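问题：两指夹爪现在能不能胜任“收杯子、摆瓶子”这类杂活？

分类：自动化与机器人 ＞ 末端执行器
提问时间：18/04/2021

背景：我们是一家做日用品分装和小批量组套的车间，8 个工位，产品多为圆柱形容器，空瓶、带盖的罐、偶尔有锥度的杯状件。现在这些东西从工作台到周转箱全靠人手拿。单件动作很简单：抓起，移动，竖直放下，松开。麻烦在于品种换得勤，一个班次里规格能换 5 次，专机做不了。

最近在看协作臂加两指平行夹爪的方案。询过两家，Skellon 报的是整套工作站，Rorkitz 只卖夹爪和腕部支架，臂要自己配。两家的资料都写“适用于家庭及车间通用抓取”，但都没有给连续运行的失败率，只给了最大夹持力和重复定位精度。

想请教的是：

1. 对表面光滑、略带锥度的浅色圆柱件，两指夹爪的实际可靠性到什么程度？
2. 腕部相机够不够用，要不要再加一个固定相机？
3. 有没有人把同一套设备拿去做过家务类的活（收桌子、洗碗机装卸），和车间比哪个更难？

预算有限，不考虑灵巧手。请尽量说实际做过的，不用贴厂家链接。

回答一（已被提问者采纳）

先说结论：固定工位、品种已知、放置目标有定位的情况下，可以做。家里那种随便放的情况，目前不建议指望它无人值守。

以下按你的三个问题分开讲，顺序稍有调整。

一、先谈锥度

锥度对两指夹爪的影响比多数人预计的大。平行指面夹锥形件，接触区实际是靠粗端一侧的一小段，夹持力增大后会产生沿轴线方向的分力，把工件往细端方向的反面或正面推，取决于哪一头朝外。指面如果是硬的，工件会慢慢滑出；如果是软垫，会先压缩，再突然滑一下。我们测过同一种锥形杯，硬指面和软垫各做 218 次抓放。硬指面掉落 20 次，软垫掉落 5 次。软垫那 5 次里有几次是垫子上沾了粉，擦过以后没有再出现。

数据量不大，只能说明方向。换成别的材质要重新测。

二、腕部相机的视野

腕部相机在接近阶段很有用，抓住以后用处急剧下降，原因是工件离镜头太近。直径稍大的圆柱件夹在指间，画面中间一大块就是它的侧壁，台面只剩旁边一部分，指尖又在阴影里，自动曝光往往照顾亮的台面，暗处基本读不出细节。

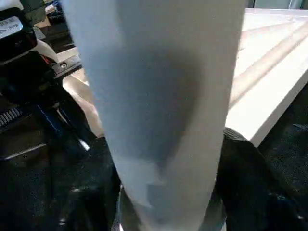 三、由此得到的配置建议

1. 腕部相机保留，只负责接近和对中，合指之后不要再依赖它判断放置位置。
2. 加一个固定相机，俯视放置区。分辨率不需要高，能看清箱格边缘即可。
3. 光照要控制。工作台面是白的，窗光打上去会有斜的明暗条纹，分割算法很容易把条纹边界当成物体边界。拉上遮光帘，或者换成灰色哑光台垫，后者便宜。
4. 浅灰、乳白的哑光件放在白台面上，对比度差，深度相机在侧面的点也容易缺。台垫换深一点，这个问题一并减轻。
5. 夹爪行程要比最大件直径多留余量。留得太紧，对中误差稍大指尖就会撞到件的侧壁，把件推倒。
6. 抓取检测用指间距加电流两个量。只看电流，软垫会误报；只看间距，薄壁件被压扁时会漏报。

四、关于放下

抓起不难，竖直放下难一些。圆柱件底面与台面不平行时，一侧先着地，松指瞬间会晃。做法是下降到接触后再松一点力，让件自己找平，然后才完全张开。要做到这一点，臂需要有末端力反馈，或者在夹爪与法兰之间加一段柔性件。Rorkitz 的腕部支架留了装柔性件的孔位，Skellon 的整套工作站我没有拆过，不清楚，建议直接问他们要接口图。

另外，放置高度不要写死。周转箱用久了底会变形，我们写死高度的第一周，主要的停机都是这个引起的。

五、家务和车间哪个更难

家务更难，难处不在夹爪。车间里你可以规定来料朝向、台面颜色、箱子位置，这些规定每一条都在替算法省事。家里的杯子可能倒扣、叠放、里面有半杯水，把手朝哪边也不一定。单个动作的成功率即使不错，收一张桌子要连续成功很多次，乘起来就不好看了。还有一项常被忽略：车间里失败一次，件掉回台面，人过来扶一下；家里失败一次，可能是碎玻璃加一地水。

所以我对“适用于家庭及车间”这类说法的理解是，硬件尺寸和负载适用。任务级别的适用性要你自己验。

六、验收方法

合同里不要写“抓取成功率”，写“连续无人干预的完成件数”。前者供应商可以把重试算进去，后者不行。测试件由你方提供，包含你们最糟的那几种，测试前不给对方看。每次规格切换的时间也要写进去，包含换指、重新示教和首件确认，你一个班次换 5 次，这一项对产能的影响可能超过节拍本身。

提问者追评：感谢，很具体。锥形件我们有两种，一直是靠经验在箱子里垫纸板。验收那一条会照着写。再问一句，软垫多久换？

答主回复：看材料和粉尘。我们按班次擦，按月换，没有做过寿命试验。硅胶垫边缘发亮变硬就该换了，不要等到掉件。

回答二

补充一点不同意见。上面说合指之后不要依赖腕部相机，我认为不能一概而论。

如果相机安装角度往外偏，让光轴不正对指间中心，夹住件之后侧面还能留出一部分台面，足够用来看台边和邻近的件。代价是接近阶段的对中要做一次外参标定，且每次拆装支架后都要重新标。Hafþórsson 的开源标定脚本能用，文档写得很简略，参数名和实际含义有几处对不上，需要自己看代码。

我们是 8 台设备共用一套视觉程序，固定相机在每台上的安装误差都不一样，维护量反而比腕部相机大。工位少的话，固定相机没有问题；工位多要算一下维护。

还有线缆。腕部相机的线走在臂外侧，反复弯折后接头先坏，表现是偶发丢帧，很难查。建议用拖链级线缆，支架上加一个固定点，螺钉涂低强度螺纹胶。备两根线，这点钱不要省。

家务方面没有做过，不评论。

回答三

别折腾了，直接上吸盘。瓶子从上面吸，快，也不用管锥度。我们 Finport 那条线就是吸的，用到现在没出过大问题。

回答三下的评论

——敞口的杯子怎么吸？

——敞口的不行，我们都是带盖的。

——那提问者的空瓶和杯状件就用不了。瓶口小的空瓶也不好吸，唇边太窄，漏气。

——可以吸侧面。

——侧面是曲面，吸盘要选波纹的，直径一换又要换吸盘，和他换规格频繁的条件冲突。带盖的罐那部分倒是可以考虑，做一个快换接口，夹爪和吸盘各一套。

——快换接口本身也要钱，他说预算有限。

提问者更新（6 月）：

目前定了先做一个工位试，用两指夹爪加软垫，腕部相机和固定相机都装，台垫换成深灰。带盖的罐暂时仍由人工处理，等试用数据出来再看要不要加吸盘。供应商对“连续无人干预的完成件数”这个写法有异议，还在谈，他们希望允许一次自动重试。我倾向于允许重试，但重试时间计入节拍。如果有人签过类似条款，欢迎把措辞贴出来参考。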